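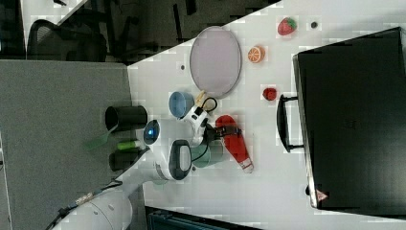

Ma belle-sœur, par message : si tu ranges la dînette dans une valise, plus personne n'y jouera, un bac ouvert par terre et basta.

Bon. Elle a trois enfants, j'en ai deux, je l'écoute d'habitude. Mais le bac ouvert par terre, on l'a eu pendant des mois et j'ai marché sur TOUT ce qu'un marchand de quatre-saisons peut vendre. Donc je défends ma valise, et je vous fais un fil (désolée d'avance)

Le point de départ : j'avais 53 pièces de dînette éparpillées entre le salon, le bain et le fond de la poussette. Je les ai comptées un soir vers 22 h, ne me demandez pas pourquoi, j'étais lancée

Première étape, tout étaler sur une grande table. La blanche est parfaite pour ça, on voit tout de suite ce qui traîne. La fraise, la tranche d'orange, la petite framboise rouge que je croyais perdue depuis août !!

La framboise, parlons-en. Minuscule. Elle a passé l'été dans une botte de pluie. Si vous avez un tout-petit à la maison, les pièces de cette taille vont dans une pochette à part, en hauteur, et on les sort quand le grand joue tout seul

Deuxième étape : la vaisselle. J'ai gardé une grande assiette ovale et les gobelets, le bleu clair et le vert. Avant on avait 9 gobelets. NEUF. Pour servir deux ours et un lapin

Le reste part chez Masri, la ressourcerie derrière la gare. Ils prennent les jouets propres, même dépareillés, le matin seulement. Lavez avant, à l'eau tiède savonneuse, et laissez bien sécher les trucs creux, ça moisit à l'intérieur sinon (expérience personnelle, un demi-avocat, je n'en dirai pas plus)

Pour la valise, j'avais regardé les coffrets de rangement Willska, très jolis, mais 80 euros pour ranger des fruits, non merci. Une valise rigide noire qui dormait au placard fait très bien le travail. Elle a une poignée, elle ferme, elle se glisse sous le lit

Et puis la valise, ça devient un jeu. Chez nous c'est « le restaurant qui voyage ». On l'ouvre, on installe, on commande, on remballe. Enfin, on remballe 2 fois sur 3, faut pas rêver

Ma belle-sœur a répondu « on en reparle à Noël ». Très bien. Je prends les paris

Et si quelqu'un a une idée pour les puzzles, je suis preneuse, c'est le prochain chantier et j'ai déjà peur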